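Geltlow Drawer-and-Tabletop Station
Planning and ordering notes

Home / Equipment / Manipulation stations / Drawer-and-tabletop

The Geltlow drawer-and-tabletop station is a fixed work cell for one arm with a multi-fingered hand. It is ordered by labs that need an arm to work on an open surface and inside a drawer below it without moving the base. The station is supplied as a desk, a mounting plate and a cable set. The arm, hand and controller are quoted separately.

Reach is the first thing to settle. The arm has to clear the front edge of the tabletop, bend down and then work level inside the open drawer. Many arms that cover the tabletop easily run out of wrist travel at this point. Send us the joint limits of your arm before ordering and we will return a reach plot for both levels. 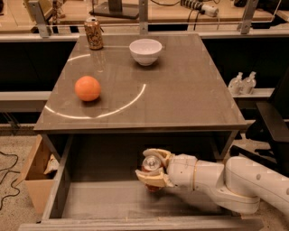 Hand holding a red beverage can on its side over the drawer floor.

What to budget for

Desk with drawer. Gray top, gray drawer interior. The glossy top is standard and a matte top is a no-charge option. Glossy tops reflect overhead lights, and some depth cameras return gaps in those areas. If your lighting is fixed, order matte.

Mounting plate. Drilled for the Stema and Zwahlen base patterns. Other patterns add five working days. The plate must be bolted to the floor or to a ballast frame; the desk does not carry the arm.

Arm and hand. Check combined payload with the hand fitted. Hand weight counts against the arm rating, and a figure quoted for the bare flange is of no use for planning. Allow for one spare set of finger covers per year of regular use.

Rear barrier. Optional clear panel on metal brackets, for rooms where a second bench stands behind the station. Order it with the desk. Retrofitting means removing the top.

Object set. Not supplied. Cans, bowls and small balls from any store are adequate for setup trials. Keep a written list of what was used so that worn or dented items can be replaced with the same type. 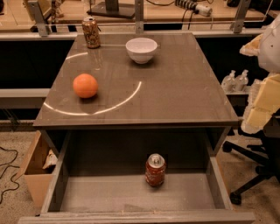 Drawer travel should be checked at installation and again after the first month. Full extension is required for vertical placement, where the hand needs room above the object to open and withdraw. A drawer that stops short leaves the rear part of the floor usable only for shallow grasps.

Floor space

Leave 34 inches clear in front of the closed drawer. Place the arm base on the right or left side at order time; the plate is handed and cannot be turned over. Chairs and cartons can stay in the room but must be outside the swept volume set in the controller.

Carpet is acceptable under the desk. It is not acceptable under a ballast frame, which will settle and shift the calibration.

Lead time and price

Desk, plate and cable set: from $4000, ex works Jaltthorpe. Lead time is some 60 days from receipt of a signed drawing. Freight, installation and the rear barrier are quoted per site. Orders placed in May ship after the summer shutdown.

Related items: ballast frame, matte top, left-hand plate, cable set (long)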